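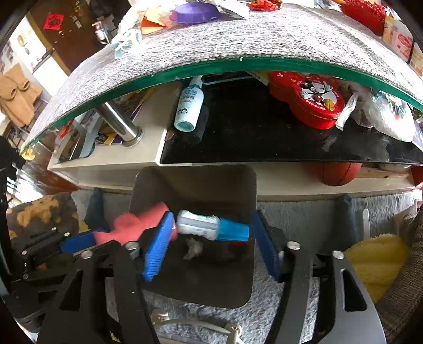
4 min read

Home Our Story Refill Counter Classes Visit Contact

About Us

We get asked fairly often how Brandby came to be, usually by somebody standing at the counter while a jug of dish soap fills up, and the answer has never once fit into the time it takes to fill a jug. So we've written it down, and you can read it with your feet up.

Brandby is a refill shop and a small household school in the old feed store at the bottom of Dundow. We sell soap, shampoo, laundry powder, vinegar, oils and a good many dry goods by weight, and in the back room we teach people to make and mend the ordinary things of a house. It began with 2 of us at a kitchen table, grumbling over how many bottles we had put out for collection that week (it was a lot, we had houseguests) and wondering whether anyone else in town was grumbling too. They were!

We opened one wet morning in May with a borrowed scale, nine big drums, and a hand-painted sign that ran in the rain and had to be done over. The feed store still smelled of oats. It still does on warm days, and we've grown so fond of it that we left the old floor just as it was when the rest of the place got painted.

How the refill counter works is simple enough. Bring any clean container with a lid, and we'll weigh it empty, fill it, and charge you for what goes in. Shampoo bottles, jam jars, a pickle jar that still says pickles, all fine with us. Please do take the time to dry them out, particularly for powders. If you've come without anything, there's a shelf by the door with jars that other customers have left behind, and you're welcome to one. The shelf has 835 jars and bottles passed through it as of the last time we went through the ledger, and a few of them we'd swear we have seen more than once.

Our liquid soaps come from Rudine, a family soapworks over the ridge that takes its empty drums back, rinses them and sends them out again full. We tried a couple of other makers in the early days and the soap was perfectly good, but the drums piled up behind the shop until the back door wouldn't open, and that rather settled it. Oats, beans and rice come through the Kong growers' cooperative, who have put up with our small orders and our terrible handwriting with great patience.

The classes came later, and more or less by accident, when a customer wanted to know how to make laundry powder and it was easier to show her. Now we teach soapmaking, darning, simple candle work and a beginners' evening on cleaning a house with what's already in the cupboard. Groups are small, the tea is included, and children over 9 are welcome with a grown-up. The next round of classes starts on 23rd October, and the sign-up sheet is on the counter, next to the scale.

Parking is behind the building. The front step is a high one, so if you have a stroller or a heavy load, ring the bell at the side and we'll come round and open the wide door for you.

Comments (3)

oatmeal_and_ink
I took the darning class last winter and I've now mended every sock in the house, including some that should have been let go. Will there be a second level?

Brandby
Yes! Sweater elbows, after the new year. We'll put a sheet out.

Hillside Reader
Do you still carry the unscented dish soap? Last time the drum was empty and I went home with lavender, which my husband is still talking about.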